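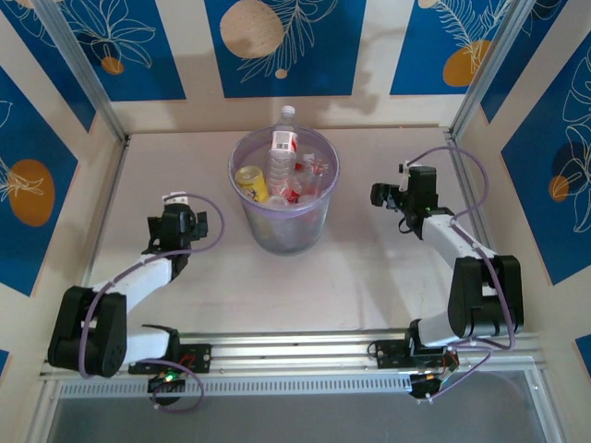
Right, bin picking thread, as promised to the three people who asked. Mostly software. Typing this between runs so forgive the state of it.

**1/** Two arms, one shared rail, one bin of drink containers. Job is get them out of the bin without the arms having an argument. The planner is called Drirkden (named by committee, don't ask), perception is Mokine. Both ours, both older than they should be.

**2/** Biggest headache is clear plastic. Depth goes straight through it, or bounces off, or gives you a lovely confident surface floating in mid air. Cans are fine. Cans I could do in my sleep. Clear bottles leaning on other clear bottles = misery.

**3/** So in April we stopped asking for whole object shapes. Now Mokine looks for caps, labels, rims, anything with an actual colour or a hard edge, and guesses the rest of the bottle from that. Crude. Works better than the clever thing did. The clever thing took me all winter, I'm fine.

**4/** Wrist view matters more than I'd thought. The overview gets you over the bin, then the last few centimetres are all wrist. Which is also where everything goes blurry and full of highlights.

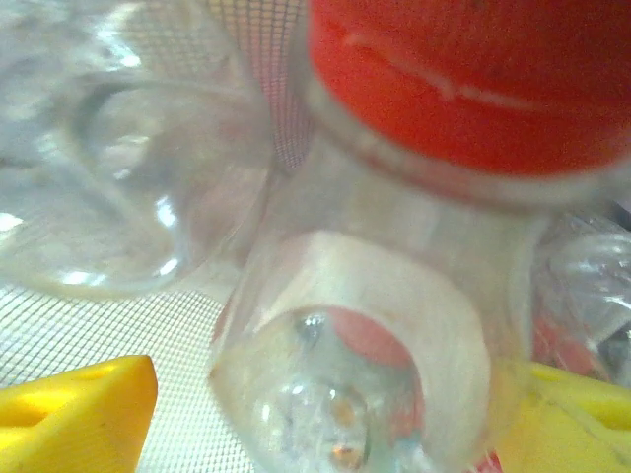
**5/** The old cap detector wanted a complete circle. Up close you hardly ever get one, you get a slab of red and a bit of neck. New one takes a partial blob plus an edge and puts out a direction and a confidence. If confidence drops as we get nearer, back off and look again from a different angle. That last rule did more than any retraining.

**6/** Labelling, for whoever asked: 1,753 wrist frames, by hand, by me and Abdelghani El-Sayed. He did the majority and has been very decent about it. We disagreed constantly over where one bottle stops and the next starts. In the end we added an "unsure" class and teh model got noticeably calmer.

**7/** Planning side. Drirkden used to plan both arms together, every time. Pretty, slow. Now each arm plans on its own and has to book the space above the bin before going in. If the other one has it, wait at the side. It's a lock. It's literally a lock, like in any first year concurrency course.

**8/** And yes we got a deadlock on day one. Left arm holding the bin booking, waiting for a fresh wrist frame, frame queue stuck behind the right arm's frames. Both sat there looking polite. Fix was a timeout of 2 seconds on the booking plus separate queues. Should of been separate from the start.

**9/** Almost forgot – cables. The planner has no idea the cables exist. We fake it with a fat padded shape round each forearm and a limit on wrist roll. If someone has a nicer cable model that runs quickly please, my DMs are open.

**10/** Something I'm not happy with: very close up, a big pale surface fills the view and the cap finder has nothing to hold on to. It used to return the last good answer. Terrible idea, it just carried on with stale info. Now it has to say "don't know", and the arm holds position untill the overview camera gets a say.
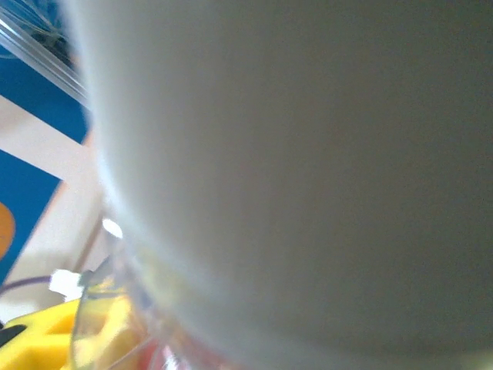
*Wrist view, far too close to something pale. Best answer from this one is "don't know".*

**11/** Those close-ups go in their own test set now. 199 frames, all horrible, run on every commit. If a change makes the normal numbers nicer and that set worse it doesn't get merged. Abdelghani's rule, wish we'd had it a year ago.

**12/** Tooling. Benkirane is our replay viewer. Every camera, joint positions and the planner's reasoning on one timeline, scrub back and forth. Took a fortnight to write and I use it more than my editor. If you're starting a project like this, write the viewer before the planner. I mean it.

**13/** One trap with it – clocks. The wrist cameras and the arm controller were drifting apart and replays looked perfect while the live arm reached slightly left of everything. I blamed calibration for days. Recalibrated twice. It was timestamps. It is always timestamps.

**14/** Next: letting an arm nudge a bottle on purpose to see what's underneath. Drencombe (the simulator branch) does it nicely but the sim bottles don't squash, so I trust none of it.

**15/** People keep asking if the code's open. Viewer yes, soon, once I've taken the swearing out of the comments. Planner no idea, not my call.

**16/** Run's stopped and there's a red line in the log, back later. Questions below, I'll get to them tonight or tomorrow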